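Gripper Fingers and Bench Covers: Shop Tips for a Hand-Held Tool

Notes from building and running a two-finger hand-held gripper in a shared workshop. Most of this applies to any small arm or tool with flat fingers. The build uses Rivico joint blanks and Dastis cable clips, but equivalents will do.

The work area, with the white cover and both fingers in view:

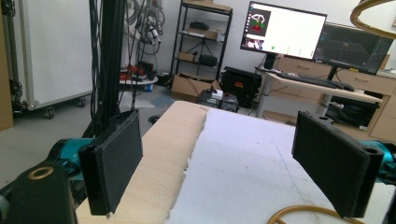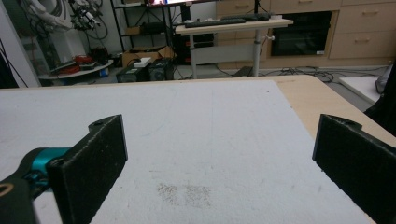
Covering the work surface

Use a matte white cover. Gloss reflects the ceiling lights back into the camera and the exposure drifts during a run.

Cut the cover slightly smaller than the tabletop. A narrow border of bare wood gives the tracking software an edge to find, and it gives you something to clamp to.

Score foam board twice with a fresh blade, then snap it over a straightedge. A dull blade tears the core and leaves a ragged side. If the edge is already torn, turn it away from the working area or tape it.

Pencil the layout lines lightly. Heavy lines show up in the recording and are hard to remove without roughening the face. A soft white eraser works; a pink one leaves color behind.

Replace the cover when stains start to be picked up as objects. Xuân Cù keeps spares flat under a sheet of MDF, as board stored on end takes a curve within a few weeks.

Finger pads

1. Strip the old pad completely. Residue under a new pad changes the gap at the tip.
2. Wipe the finger with isopropyl alcohol and let it dry.
3. Sand the bonding face with 100 grit, along the length only.
4. Apply contact adhesive to both faces. Wait until it is tacky, then press from the base toward the tip.
5. Clamp between two scraps of flat wood and leave overnight.
6. Trim flush with the finger still off the tool.

Fit both pads from the same sheet. Mixed batches differ in thickness, and the fingers will close off center.

Checking alignment

Close the fingers on a strip of printer paper and pull. Resistance should be the same at the tip and at the base. If the tip slips first, shim the joint at the back. Lợi Nghiêm uses strips cut from a drink can – cheap and consistent – and has not needed more than two on a side.

Recheck after some seven hours of use. The joint screws settle in early and rarely move again after the second tightening. Use medium threadlocker on metal threads only; it can crack certain plastics.

Cables

Hang long runs from a hook at head height and coil the excess there. Leave a service loop at every moving joint, large enough that the cable never goes tight at full reach.

Tape or cover anything that crosses the floor. Label both ends before the bundle is tied, including power leads. The Rusard connectors are keyed but can be forced in backward with enough effort, so mark the top face with a paint pen.

Hook-and-loop ties are better than zip ties on anything still being changed. Save the zip ties for the final pass and cut the tails flush.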